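Search this site Type a word and press Go

Does a Watched Pot Really Never Boil?

Grown-ups love this saying. Ask one for proof and you will probably get a shrug. So let's be fussy about it and ask what is going on inside a pot of water, and which kitchen "facts" deserve to be believed.

First, the saying itself. Water can't tell if you are looking at it. Miklós Gál, who teaches fifth grade and likes a good argument, had his class try it. One group stared at a pot and the other group drew pictures with their backs turned. Both pots boiled. The starers said theirs took ages, but the clock did not agree with them.

One try doesn't prove very much, of course. Maybe one burner was stronger. Maybe one pot had a little more water in it. If you want to be sure, you have to swap the pots and do it again, and then again after that.

What are the bubbles?

Most people say air. They are partly right, and that is the annoying kind of right. The tiny bubbles that show up early on the sides of a pot are mostly air that was mixed into the water. The big, noisy ones that come later are water vapor, which means water that has turned into a gas. It forms at the hot bottom and rushes up.

Don't take my word for it. Ask a grown-up to boil some water, let it cool, and heat it again. You should see fewer of the tiny early bubbles the second time, as a lot of the air has already left.

See-through pots

With a metal pot you can only peek in from the top. With a glass one you can look through the sides too, and that makes it much easier to check what people tell you. It can also fool you. Thick glass bends light, so straight lines on the other side may look a bit wobbly, and a shiny curve can look like a crack when it is only a reflection. Look from two different spots before you decide what you saw.

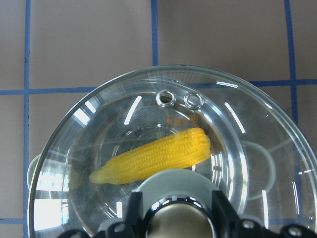
Does salt make corn tough?

Plenty of cooks say you must never salt the water for corn on the cob. Plenty of others salt it every time and eat happily. They can't all be right!

Valter Morais has cooked corn for his family for years and is sure that salt ruins it. His neighbor Yannick Rey says that's nonsense – old corn is tough, and people blame the salt. How would you settle it? You could cook two fresh ears from the same store for the same time, one with salt and one without. Then get somebody to taste them with their eyes shut. If the taster knows which is which, the test is spoiled.

Salt makes water boil faster, right?

No. A pinch of salt makes hardly any difference to boiling. If anything, salty water has to get a tiny bit hotter before it boils. You may see a burst of bubbles when the salt goes in, and that is probably how the story got started.

Before you test anything

Have a grown-up work the stove. Steam burns, and glass can stay hot long after the bubbles stop, even though it looks just the same as when it was cold. Not every glass pot is made for the stovetop either, so read the label or the instructions first.

Write down what you think will happen before you begin. It's very easy to say "I knew it" afterward.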